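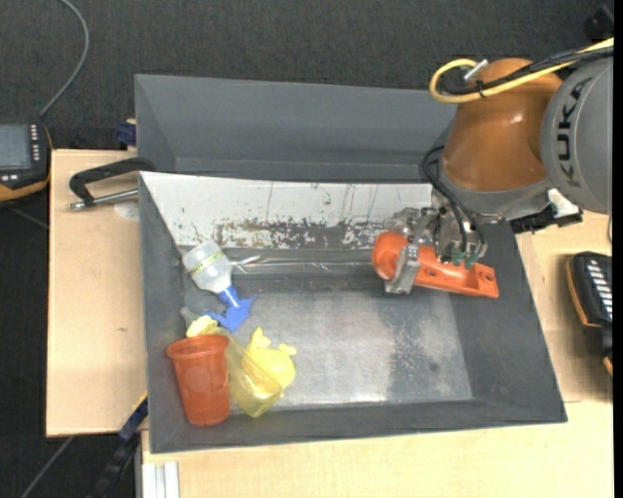 Home Jobs Notices Classes Rentals Contact

Part-time box office manager, the Stitham Theater

The Stitham has been showing things to people since 1931, with time off for one flood and two owners who thought it should be a carpet store. We have one screen, one stage, a balcony we are allowed to use again, and 687 seats, of which the ones in row K are best avoided. We need somebody to run the box office.

The job is 20 hours a week, mostly evenings, plus every Saturday from noon until the last person has found their coat. You would sell tickets, answer the phone, balance the drawer, and look after a rotating crew of four ushers, most of them in high school and all of them hungry. You would also be the first face people see when they walk in, so it helps if you can tell a man he has come on the wrong night without making him feel like he has come on the wrong night.

What the work is like

Our ticketing system was put in by Jesis and does nearly everything it promised. It prints, it takes cards, it remembers subscribers. It does not understand the balcony, and seats up there are still tracked on a paper chart with a pencil. Kuo-hua Cheung, who has held the job for years and is leaving us to be near his grandchildren, will spend your first two weeks showing you the chart. Please take this seriously. He does.

Weeknights are movies, and quiet. You can read a book between seven-thirty and nine and we will think no less of you. Live shows are another matter. The fall musical opens in September and sells out on the strength of its cast having a great many cousins. On those nights the line goes out the door and past Doretti Shoes, and everybody in it believes their tickets are being held under a different name.

You will get complaints. The popcorn is too salty, the movie was too long, the second act was sad. Write these down in the green book. Oleksandra Hrynyshyn, our general manager, reads the green book on Monday mornings with her coffee and sometimes laughs out loud, but she does call people back.

What we're looking for

Somebody who has handled cash before and come out even. Somebody who is comfortable on the phone, including with callers who want to tell you about the theater as it was when they were nine. You should be able to climb two flights of stairs and lift a box of programs. Spanish or Cantonese would be a real help. A love of film is fine but please don't lead with it. Our last three applicants with strong feelings about directors all turned out to be unavailable on weekends.

No degree needed. If you've run the front of a restaurant, a dentist's office or a busy church supper, you already know most of this.

Pay and so on

Pay is hourly and a little better than you'd guess from the lobby carpet. You get paid sick time, free parking in the Lammers lot after five, and two seats to anything that isn't sold out. Popcorn is free to staff. The novelty lasts a week.

How to apply

Send a one-page letter and the names of two people who have worked with you to Shu-fen Chow at the theater office, or drop them through the slot beside the stage door. The slot by the front doors goes nowhere and we don't know who put it there. Tell us in your letter about a time you dealt with an unhappy customer and how it ended, even if it ended badly.

Interviews will be held in the upstairs lobby with Oleksandra and Shu-fen. Come in by the side entrance and bring a sweater.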